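The Quiet Return of Numerology

On the second Thursday of each month, the reading room of the Clellmont Institute in Grerkville fills well before the evening lecture begins. The subject is numerology, a practice that assigns meaning to the numbers found in names and birth dates. Enrollment in the Institute's introductory course has reached 344, the highest figure in its history.

The course follows a traditional outline. Students first learn to calculate the life path number by adding the digits of a birth date until a single digit remains. Eleven, twenty-two and thirty-three are left unreduced and treated as master numbers. Name numbers come later, and they occupy most of the term.
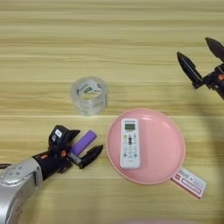
A roll of clear packing tape on a light wooden tabletop.

The Institute's library holds 1,000 volumes on divination and related arts, many of them from the Mac an tSaoi bequest. Readers may consult 54 handwritten notebooks in which the original owner recorded name charts — often several versions of the same chart, with corrections in the margins.

Teachers at the Institute do not present numerology as a science. Course materials describe it as a tool for reflection, and students are asked not to offer readings on health or money. A second course, on the links between numerology and tarot, will open in September at the Tellumano annex. Places are limited to 60, and current students will have first choice of seats.

Related articles
Choosing Your First Tarot Deck
Moon Phases and the Home Calendar
A Short History of Palm Reading

Sign up for our monthly newsletter. You may unsubscribe at any time.

Contact us | Copyright. All rights reserved. | Back to top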